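Oiling the old bench top

I finally got to the bench top in June. It came out of the Georgiou place in Ellon when they redid the kitchen, and it had been leaning against the wall of my shed for long enough that I'd stopped seeing it. Mr Georgiou wanted it gone and I had the ute, so that was the deal.

It had a thick coat of old varnish on it, gone yellow and flaking near where the sink had been. I started with a scraper. I had planned on using the belt sander but the varnish gummed up the first belt in a couple of minutes, and belts aren't cheap. The scraper took most of an arvo. After that I went over it with 80 grit, then 120, then 180, and vacuumed between each one.

The black marks around the tap hole didn't sand out. I tried oxalic acid, which you can get as a powder from the hardware shop. Mix it in warm water, wear gloves, brush it on, leave it, rinse it well. Two goes took the marks back to a light grey and I left it there. Don't sand it afterwards without a proper mask.

For the finish I went back and forth between polyurethane and oil. Poly is tougher and you only do it once, but when it fails you're back where I started with the scraper. Oil needs doing again every so often, but you can patch a bad spot with a rag. I'd used Nerkero hard wax oil on a bookshelf and still had most of a tin, so that decided it.

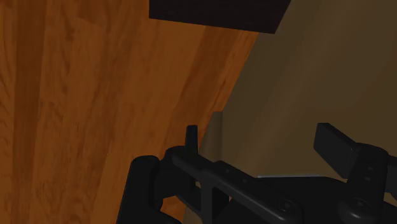

How long should you leave between coats of oil?

Overnight at the least, and in winter I'd give it a full day. The tin says eight hours, but my shed is cold and the first coat was still tacky at breakfast. If your finger drags on it, leave it alone.

The coats need to be thin. I put the first one on far too heavy and had to go back with a dry rag and take off the excess before it skinned over. The second and third were much better. I poured a small amount on, spread it with a white pad and wiped it off after 20 minutes. Three coats used less than half the tin.

A note about the rags. Oily rags can heat up and catch fire if you scrunch them up in a bin. I lay mine flat on the concrete outside until they go stiff, then they go out with the rubbish. My neighbour Malou Thoroddsen lost the end of her carport that way, so I'm careful about it.

The underside got one coat as well. Plenty of people skip it. I've had a board cup on me after finishing only the top, and it took 10 days under a stack of pavers to come back to something like flat.

It's going in the laundry, on top of two second-hand cupboards from the tip shop on Landosgate Road. The wall in there is out of square by almost 3 centimetres, so I'll have to scribe the back edge before it goes in. I haven't decided what to do about the tap hole. A plug cut from the offcut would be neatest, but the grain won't line up and I'd look at it every time I did a load of washing. I might just put the powder tin over it.

Next job is the laundry door, which sticks.

1,071 views
14 comments
Share this post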